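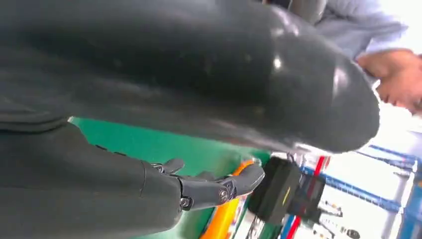

A mattifier is a face product that cuts down visible shine. Sold as a gel, lotion, primer, powder, spray or paper sheet. Shine on skin is mostly a surface effect: oil and sweat fill in the small dips in the skin, the top layer gets smoother, and more light comes back in one direction. Same thing on any hard, smooth surface. A dark gray glossy casing throws bright white highlights near its rounded tip, and the matte section next to it stays flat. Mattifiers work on either half of the problem, soaking up the oil or roughening the surface so light scatters. Most do some of both.

Also called: matte primer, shine control, anti-shine gel, oil control lotion. Blotting papers and loose setting powder are usually counted in the group, though older beauty guides list them on their own.

Contents
Background
Ingredients
Types
Use
Problems
Brands and trade
See also

Background

Face powder is the old form. Rice starch, talc, chalk, various clays, used in many places long before anyone sold a tube of anything. Powder was about color as much as shine, and the two jobs only slowly came apart. Compact powder made it portable. Blotting papers took the color out of it completely.

The modern clear mattifier came with silicone-based primers, which could go on under makeup or alone and leave no white cast. Later ones moved to water-gel bases, lighter feel, quicker to dry. Sunscreens with a matte finish overlap a lot with this group and some stores shelve them together. 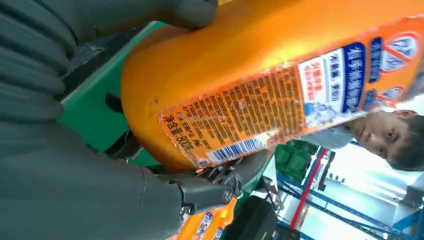

Reading time: 4 minutes

Ingredients

Absorbers. Silica, kaolin, corn starch, rice starch, talc, nylon powder. Porous or fine grained, they take up oil and hold it. Silica is the common one in gels becuase it goes nearly clear on skin.

Blurring agents. Silicone elastomers, small round polymer beads. These fill in pores and fine lines and spread light out. Soft feel, a bit like suede. The effect is optical, so it's instant, and it comes off with the cleanser.

Film formers. Hold the powder in place on the face. Too much and the product peels into little rolls under a second layer (pilling).

Skin care extras. Niacinamide, zinc salts, witch hazel, salicylic acid in low amounts. Often on the front of the package. Results on oil output vary from person to person, and any change takes weeks of regular use.

Alcohol. Found in fast-drying gels. Gives a quick matte look, but can sting and may leave dry skin tight and flaky.

Types

Gel — clear, water or silicone base, for bare skin or under foundation.

Lotion — works as a light moisturizer plus absorber. The usual pick for combination skin.

Primer — thicker, more blurring, normally kept to the nose, forehead and chin.

Powder — loose or pressed, over makeup. Translucent versions can still leave a pale cast on deeper skin tones and in flash photos.

Spray — put on last, quick, hard to aim.

Papers — no product left on skin at all, unless the sheet is powdered. Lifts oil that's already there and does nothing about what comes next.

Use

Clean face first, then moisturizer, then sunscreen, then mattifier. Let each layer set, 2 minutes is a common instruction on the package. Pat, don't rub. A pea-sized amount covers the center of the face, and the cheeks can usually be left alone.

Touch-ups: blot before adding powder. Powder on top of oil goes patchy and turns darker. Makeup artists tend to press a folded tissue on the nose and only then reach for the brush.

Dry patches should be skipped. Matte products catch on flakes and make them stand out.

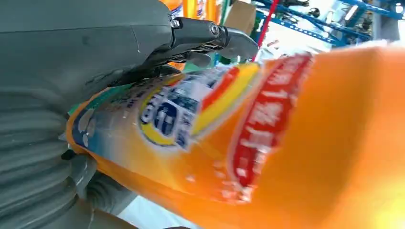
Does a mattifier stop the skin from making oil?

It doesn't, in most cases. It soaks up or hides oil that has already reached the surface, and the glands underneath carry on as before.

Problems

Wear time is the main complaint. Labels promising 12 hours are normal, real wear depends on heat, humidity, how oily the skin is to begin with and how often a person touches their face. Absorbers fill up. After that the shine is back and only blotting helps.

Dryness comes second. Someone with dehydrated skin may look shiny and feel tight at the same time, and a strong matte gel makes the tight part worse. A lighter moisturizer is often the better fix.

Clogged pores are blamed on silicones fairly often. Leftover product from poor cleansing is another possible cause. A full wash at night is the standard advice either way.

Loose powders shouldn't be breathed in. Tap off the brush away from the face, keep the jar away from small children.

Brands and trade

Levura sells a gel and a pressed powder under the same name, the gel in a 45 ml tube. Trondach started with papers and added a primer later, reformulated in October with rice starch in place of talc. Zaugg makes a fragrance-free lotion, sold mainly through pharmacies. Itico is a store label, 18 shades of setting powder plus one translucent.

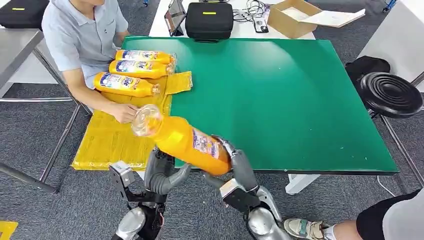 Bottle of orange liquid held over a green-topped table.

Packaging matters in this group more than in some others. Silicone gels separate if they sit, so pumps and squeeze tubes are prefered over open jars. Powders need a tight lid, moisture makes them cake. Most packs carry the open-jar symbol with a number of months, 12 or 18 on the usual gel and longer on dry powder.

"Matte" has no fixed meaning on a label. One company's natural matte is another's satin. Testers are worth using, on the face if possible, the back of the hand has very little oil and everything looks matte there.

See also

Blotting paper
Setting powder
Primer (cosmetics)
Combination skin
Sebum

Page last edited September 6, 2026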